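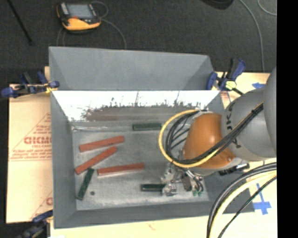 3 min read

Wirudix 815 Wrist Cable Guide
For small and mid-size arms doing bin work
Made by Prunard

In stock, black only
Version 2 shipping now. If you own a version 1, skip down to "The recall" and please stop the robot first.

What it does

A robot arm reaching into a bin has to bring its cables along. Most of the time they hang off the wrist in loops, and most of the time the loops behave. Then one day the wrist turns the long way around, a loop finds the corner of the bin, and your gripper cable is suddenly a good deal shorter than the one you bought.

The 815 is a hinged guide that sits on the last link and holds the bundle close to the wrist, with a sliding saddle that gives out slack as the wrist turns and takes it back again. It replaces the zip tie, which has had a long and distinguished career but was never meant to be a moving part.

Our own bin cell runs red and green blocks in a gray metal bin held down with clamps. The cables on that arm, yellow one included, go around the wrist in open loops. It's the setup we use for comparison, and every time Arnar Kjærgaard walks past it he says the same word.

The recall

In August a customer at Vornmont called to say their guide had come apart over a bin of castings. The saddle had slid to the end of its track, met the stop, and kept going. The stop stayed behind. The bundle dropped, hooked the bin wall, and pulled the air line out of its fitting. The gripper lost pressure and let go of a casting, which landed on the floor next to a man's boot. He was unhurt. He did want to know who had designed the stop.

That would be us. The version 1 stop was a molded lip, and we had tested it with the saddle moving at the speed people said they ran their robots. People, it seems, run their robots faster than they say. We repeated the test at full wrist speed, and the lip cracked after 900 cycles. A busy cell can get through that before lunch.

Þórey Ravn wrote the fault report. It's short, and the section called "What we assumed" takes up most of it. Ask for a copy and we'll send it.

If you have a version 1

Stop the arm and bring it out of the bin with the pendant at slow speed.
Shut off the air and let the line drain before you touch anything on the wrist.
Take the guide off. Four screws, no special tools.
Check the bundle for flat spots where the saddle pressed on it. Replace any cable that has one, even if it still works today.
Tie the cables back the way you had them before and keep the wrist inside half a turn either way until the new guide arrives.

Please don't glue the stop. Two customers have, and one of them glued the saddle as well.

Version 2 is a free swap. Send us the serial number from the underside of the hinge. You don't need to mail the old one back, but cut through the track so it can't wander onto another robot.

What changed

The stop is now a steel pin through both sides of the track. A soft bumper sits in front of it, so the saddle slows down before it arrives. There is also a breakaway clip between the guide and the bundle: if the cables catch on something, the clip opens and trips a switch. Wire the switch to your protective stop input. Left unwired, it makes a pleasant click and does nothing else.

Fits

Mazurek arms, all wrist sizes
Other arms with the adapter ring (sold separately, sorry)
Bundles up to 50 mm across

In the box

Guide, bumper, breakaway clip with switch lead, screws, and a printed sheet by Valdemar Þorgeirsson that repeats the part about wiring the switch

Questions go to Poul Ravn on the support line. He's in from 8 a.m. and has heard about the glue.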